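4.2 Kitchen trials: drawer and bowl task

The bench tests in Section 4.1 used objects with known sizes and a plain background. To see how far those results carry over, we repeated the comparison of the two grippers in a home kitchen. Both were fitted in turn to the same Luletti arm and driven by the same Cluver controller, with no change to the gains between sessions. The first gripper (Aria) is a parallel type with flat, rubber-faced fingers. The second (Dvořáček) has two jointed fingers that close around an object and lock when the motor current reaches a set limit.

The task has three parts. The gripper must open the drawer of a countertop organizer by its bar handle, lift a small bowl out of the drawer, and set the bowl down on a cutting board in front of the organizer. A trial was scored as a success only if all three parts were finished without help from the operator and without the organizer being pushed out of its starting position. Trials in which the bowl was set down partly over the edge of the board were scored as failures, even where the bowl stayed upright.

We left the rest of the counter as it would be in daily use. The appliances and jars on either side limit the directions from which the arm can reach the drawer, and the items stored on top of the organizer rule out a steep approach from behind. The glass cooktop gave trouble of a different kind. Its surface reflects light and returns poor depth readings, so we masked that part of the depth image before planning. The same mask was used for both grippers.
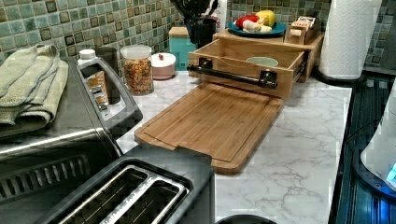 Each gripper was given 6 starting poses of the arm, spread across the front of the counter. The poses were run in a fixed order for the Aria and in the reverse order for the Dvořáček, so that any slow drift in the camera calibration would not favour the same poses twice. The wrist camera was recalibrated at the start of each session and again when the gripper was changed. The planner was allowed 1750 ms to return a path. If it did not, the trial was stopped and repeated once from the same pose.

Opening the drawer was the easier part for the Aria. Its flat fingers fit behind the bar with little turning of the wrist, and small errors in height did not matter much as long as the bar stayed within the finger pads. The Dvořáček had to be lined up more closely. When it came in too high, the finger tips closed on the upper side of the bar and slid off as the arm drew back. Lowering the approach height by 8 mm removed most of these slips, and we kept that offset for all the trials reported in this section.

Lifting the bowl reversed the order. The flat fingers could hold the bowl only by pinching its rim, with one finger inside and one outside, and the bowl tended to tilt about the pinch point once it cleared the drawer. The jointed fingers spread the load over a longer part of the rim and the tilt was smaller. They also needed more room, however, and twice touched the inside of the drawer front on the way down. Neither contact moved the organizer far enough to end the trial.

Placing the bowl showed no clear difference between the grippers. Most of the placing error came from the estimated height of the board, which was poor along its grooved edge, and this affected both in the same way. A second view of the board, taken after the lift, would likely reduce the error at the cost of a longer cycle.

We logged 413 usable force readings over the two sessions. Readings taken while the wrist was turning quickly were left out, as the sensor's own mass disturbs the signal there. The peak pulling force on the handle was close for the two grippers, but the Dvořáček showed a sharper rise at first contact. We put this down to the locking step in its fingers, which stiffens the grip before the arm starts to pull. A softer lock setting was tried briefly at the end of the second session and is discussed in Section 5.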